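Surkberg students train robot arm to sort blocks

11/04/2022

2 min read

A robotics class at Surkberg High School has spent the fall teaching a robot arm to pick up colored blocks and put them where they belong. The 14-student class will show the results at the Mekeo Student Robotics Meet in Jiltungate next June.

The arm is fitted with a two-finger gripper and a small camera at the wrist. Students steer it by hand through each move while a computer records what the camera sees and how the arm responds. The recordings are then used to train a program that runs the arm by itself. 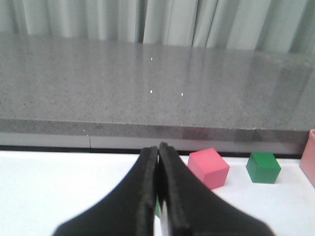

The class has logged 555 recordings since school started and wants 2,000 before winter break. Students work in pairs, one steering and the other resetting the blocks and keeping the log. Pairs switch places at the halfway point of each class period.

"The first week we threw out almost everything we recorded," said Tsz-kin Hsiao, a junior. "People would bump the block with the side of the finger and push it across the table. You have to come in from higher up and go slow."

Blocks are moved to new spots before every run so the program does not learn a single position. Red and green are in use now, and blue will be added after the class reaches 1,000 recordings.

The project is paid for with a $300 grant from the Cheung Fund and money left over from last year's club budget. The arm belongs to the school district and is shared with the middle school.

Teams at the Mekeo meet get three timed rounds. Registration closes in the spring.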